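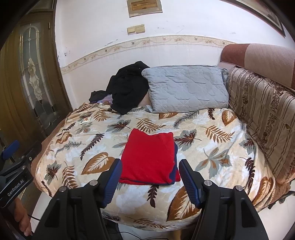

# Poton

Poton is a small command-line tool and a matching phone app for moving your sign-in codes from an old phone to a new one before you sell, lose or drown the old one. It does this one job. People keep asking whether it can also store their passwords, and the reply is in the FAQ, where it has been since June.

Current state: works on the phones we own, and on a fair number we don't.

## What you need

- The old phone, switched on, with a screen you can still read
- The new phone
- A computer running Linux, macOS or Windows, if you want the command-line half
- Ten quiet minutes

You do not need an account. There is no account. If a site asks you to create a Poton account, close it and write to us, because somebody is being creative.

## Installing the app

1. Download the package for your phone from the releases page. The Android file ends in `.apk`. The iOS build goes out through a test invitation, and you have to ask for one (see Contact).
2. Open it. On Android, your phone will warn you that the file came from outside the store. It is right to do so. Check the checksum against the one in `CHECKSUMS.txt` and then decide how you feel.
3. Choose a language. English, Danish and Icelandic are complete. German is mostly complete, apart from the settings menu, which Benedikt Weidemann began and will be finishing soon. He has been finishing it soon for a while.
4. Set a PIN of at least eight digits. `12345678` is refused. So is `87654321`, which a surprising number of you considered a clever way out.

Allow the camera when asked. Poton uses it to read the transfer squares and for nothing else. If you refuse, you can type the transfer text by hand, and it is long.

## Installing the command-line tool

Unpack the archive, then:

```
cd poton
./install.sh
poton --check
```

`--check` prints either `ready` or a list of complaints. The complaints are meant to be readable. If you get one that isn't, that is a bug, and we would like to see it.

On Windows, run `install.cmd` instead. Do not run both. One person did, through a Linux layer, and ended up with two copies that each believed the other was out of date.

## Moving your codes

On the old phone:

1. Open Poton and tap **Send**.
2. Pick the entries you want to move. **Select all** is at the bottom, below the point where most people stop scrolling. Hrefna Hjaltested has filed an issue about this and she is correct.
3. Enter your PIN.
4. The screen shows a square that changes every few seconds. Turn the brightness up.

On the new phone:

1. Open Poton and tap **Receive**.
2. Point the camera at the old phone until the bar is full.
3. Compare the four words shown on both screens. They must match, and in the same order.
4. Tap **Keep**.

Now sign in to one of your services with a code from the new phone. Then try a second one. Only after that should you delete anything from the old phone. Poton will not delete entries for you, at any point, under any setting. An early version did, and was very efficient.

## Doing it through the computer

Some phones have a cracked camera, or a camera that focuses on everything except what you are holding up. For these there is the file route:

```
poton export --from phone --out codes.pot
poton import --in codes.pot --to phone
poton shred codes.pot
```

The file is encrypted with a passphrase you choose at export. We can't recover it. Please don't write to ask whether we can recover it in your particular case.

The third command matters. A `.pot` file left in a downloads folder is a full set of keys to your life, stored next to a parking receipt and three copies of the same boarding pass. On solid-state drives `shred` can't promise that every trace is gone, so use a long passphrase too.

### Options

| Option | What it does | Default |
|---|---|---|
| `--from` | Where to read entries | `phone` |
| `--to` | Where to write entries | `phone` |
| `--out` | File name for export | none, you must give one |
| `--only` | Move entries whose name contains this text | everything |
| `--dry-run` | Say what would happen, then don't | off |
| `--quiet` | Print errors only | off |
| `--loud` | Print everything, including things you did not want to know | off |

`--quiet` and `--loud` together give you `--loud`. There was a long discussion.

## Limits

- A single transfer holds up to 300 entries. If you have more, send them in batches, and perhaps reflect.
- Entry names are trimmed at 161 characters. The number comes from an old text-message limit, plus one, due to an off-by-one mistake by Preben Dalsgaard that other code now depends on. It stays.
- Codes that arrive by SMS can't be moved. They belong to your phone number, and you change them with the service or your carrier.
- Codes tied to a bank's own app can't be moved either. The bank's app will have its own procedure, and you have our sympathy.
- Counter-based codes move correctly, but if you use the old phone afterward the two will drift apart. Pick one and stick to it.

## When it goes wrong

**The codes are rejected on the new phone.** Nine times in ten the clock is off. Set the date and time to automatic, wait a minute, try again. If you keep your phone five minutes fast so as not to miss the bus, you will have to find another way of catching the bus.

**The bar stops before the end.** Move the phones a little farther apart. People tend to push them closer together, as if one could be persuaded.

**The four words don't match.** Tap **Discard** on both phones and start over. If it happens twice, stop and tell us. We have never had a confirmed case, and would want to know about the first one.

**`poton: no phone found`.** Try a different cable. A lot of cables carry power and no data, and they look just like the ones that do. Then check that the phone is unlocked.

**`poton: Drendilport busy`.** Drendilport is the part that talks to the USB connection. Something else has hold of it, usually a photo-import program that opened by itself. Close that and run the command again.

**I forgot my PIN.** You get eight tries, then the app locks for an hour, then you get eight more. If none of them work, remove the app and set up your codes again using the backup codes each service gave you. These are the ones it told you to print.

## FAQ

**Can it store my passwords?**
No.

**Could it, though?**
It could also make toast, with enough funding. No.

**Does it send anything over the internet?**
The app has no network permission. The command-line tool makes one request, when you run `poton update`, and prints the address before it does so.

**Why is the icon a boat?**
It's a ferry. It carries things across. It looked better large.

**How many people use it?**
We don't track that. The last release was downloaded around 500 times, and a few of those were Preben on different computers.

## Changes in 1.4

Released 10 Nov 2018.

- The PIN screen no longer shows the last digit you typed for a full two seconds
- `--only` now ignores upper and lower case
- Icelandic text rewritten by Auður Vídalín, who described the earlier version as "brave"
- Receiving works in landscape
- Receiving also works upside down, which was an accident, and we are keeping it
- Fixed a crash when an entry had no name
- Fixed a crash when every entry had no name

## Building from source

You'll need Takura, our build script collection, which lives in its own repository so that it can break separately.

```
git clone --recursive <this repository>
cd poton
takura build all
takura test
```

If you forget `--recursive`, the build fails with a message about a missing folder called `thoroddsen`. That is the encryption wrapper. Run `git submodule update --init` and carry on.

The tests take a while. The slow one is `test_clock_drift`, which sits there waiting for real time to pass. Birthe Baldursdóttir has a branch that fakes the clock, and it will be merged once it stops failing on Windows during the last minute of each hour.

## Contributing

Open an issue before you write anything large. Small fixes can come straight in. Please include:

- phone model and system version
- what you did
- what Poton said, copied as text

Never include a transfer square, a `.pot` file or a screenshot of your live codes. We delete these on sight, and then have to write you an email asking you to reset everything, and it is an awkward email for both sides.

Translations are welcome. The strings are in `lang/`, one file per language. Leave the bits in curly brackets alone.

## Contact

Use the issue tracker for bugs and for iOS invitations. Security problems should go to the address in `SECURITY.txt`, which Hrefna reads on weekdays and Preben reads the rest of the time, with more typos.

## License

MIT. See `LICENSE`. The ferry was drawn by Auður and is covered by the same terms, including the seagull.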